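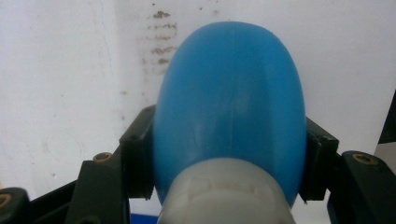
Attachment 1: blue, white at the base, held upright

Tendow Support - ticket log
Product: Rolside (unit rosters and deployment records)
Site: Fadthorpe training camp
Opened: 07/02/2021
Status: open, waiting on customer
Subject: Female engagement team missing from deployment roster

Hi all, me again, the orderly room clerk from Fadthorpe. We're getting a company group ready for a peacekeeping rotation in September and I'm building the roster in Rolside. Everybody shows up fine except the engagement team. There are 11 soldiers on it, all women, all with their training done, and when I run the deployment list they just aren't there. If I search for them one by one by service number they come up, green ticks and everything! So the records exist. The list just won't pull them in.

What I've tried so far: logged out and back in, cleared the browser, ran it on the other machine in the office (the slow one, never again). Same result every time. I also took the date filter off completely and got the whole battalion, minus the same people.

Update from me, same morning

Had another poke at it over coffee. I noticed the engagement team were all attached to us from other units, and most of the rest of the company were ours to begin with. So I looked at one of our attached drivers to compare, and he's on the list, no trouble. His "parent unit" box is filled in and so is "attached to." The team members have "attached to" filled in and the parent unit says "see import." See what import? I didn't import anything.

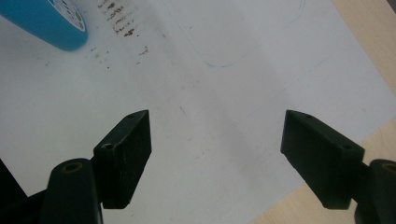 I asked next door and it seems their records came over from Canpolat, the old system the other brigade was using until they switched. That would explain a lot. We had a medic come across the same way last year and her language qualification turned into a row of question marks.

Reply from Tendow Support

Thanks for the detail, very helpful. Records carried over from Canpolat keep the parent unit in a separate field until someone confirms it. The deployment list skips anything unconfirmed. Could you open one record, go to Postings, press Confirm, save, and run the list again? Please do only one for now.

Update from me

Did one, the team sergeant. She's on the list now, hooray! But her mission training expired the second I saved. It was good for another 28 weeks before that and now it says "lapsed," in red, which is going to scare somebody if they see it. I have her certificate right in front of me and it's perfectly valid. I changed the date back by hand and it held for a bit, then flipped again when I refreshed.

I've stopped there and left the others alone. Please don't tell me to confirm them all in one go until this is sorted, I have to send the names up to brigade for the travel bookings and I can't have a whole team showing as untrained.

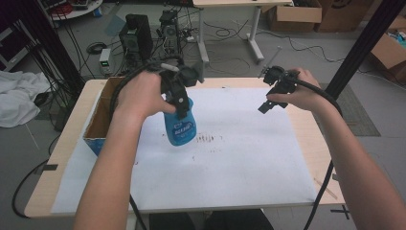
Attachment 3: blue spray bottle, white paper on the table

Reply from Tendow Support

Understood, please leave the rest as they are. We can see the same thing on our test copy. Confirming the posting makes Rolside recheck training against the date of the transfer, and it's reading the day and month the wrong way round. A fix is being tested. In the meantime, could you send us an export of the sergeant's record, from Reports, then Single Record, with "include history" ticked?

Update from me

Export is attached. The history box was grayed out until I switched to the full view, so you might want to add that to your help page. For now I've typed the team's names into a spreadsheet and brigade say they'll take that for the bookings, but they want the proper Rolside list before the medical boards. Also, can you check whether the medic's question marks are the same bug? I can open a separate ticket for her if you'd prefer.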